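Borell College has handed its alumni and fundraising print work to Cirkomik, the small design studio above the old post office in Saavedra Street. The job covers the spring appeal letter, the reunion invitations, a new legacy leaflet and the twice-yearly magazine, which goes back up to 60 pages after two thin years.

Four studios pitched. Cirkomik got the nod in April, after a second round that ran on past eight in the evening, by which time the sandwiches had gone.

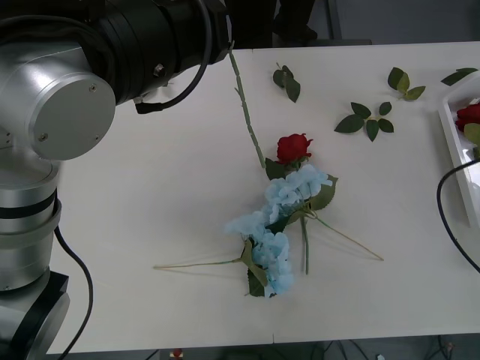
Mohcine Mansour heads the alumni office. He wanted one look across everything, letters included. "We had 19 leaflets in the rack and you'd have guessed they came from 19 colleges," he said. Most of those will go. The legacy leaflet stays but gets rewritten from the top - shorter, bigger type, a phone number on the front.

The crest stays as well. There had been talk of dropping it from the envelopes, and letters came in about that. Quite a few letters. It will now sit bottom left, in one colour, smaller than before.

Dae-han Yeo is leading the work at Cirkomik. First job, the appeal letter. Drafts are with the college now and the printer has been booked. Two versions: one for people who have given before, one for people who haven't. The second is a single sheet, no photo of the chapel. Yeo says he read a big pile of old appeals before starting and that the best of them was typed, badly, by a former bursar asking for money for a boiler.

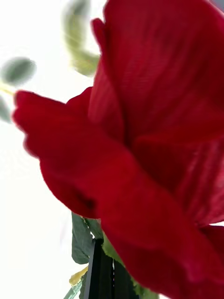

Reunion invitations follow. Card, not email, for the older years; everyone else gets an email first and a card if they ask for one. Replies can be posted back free of charge. The online form has been a sore point - last year it would not take surnames with a hyphen in them - and a fix is promised before the invitations go out.

The magazine is the big one. Class notes move to the front, where readers say they turn first anyway. Obituaries get there own section, with room for a photograph. The crossword is safe. Paper will be uncoated and a bit heavier, and the plastic wrap goes, replaced by a paper one.

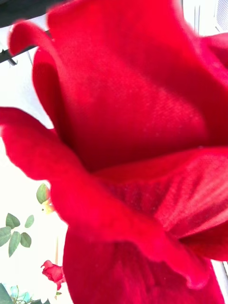 No figure has been given for the contract. Mansour would only say it came in under what the college paid last time, when the work was split between an outside agency and whoever was free in the office. Bokow, the mailing house, carries on as before and will handle adresses and postage.

Old addresses are a problem. A fair number of magazines come back each time, and the office would like to hear from anyone who has moved, or who gets two copies. A card in the next mailing will ask. Until then a note to the alumni office will do, with your name as it was when you were at Borell and the year you left.

The contract is for 4 years. First appeal letters should land before the end of term.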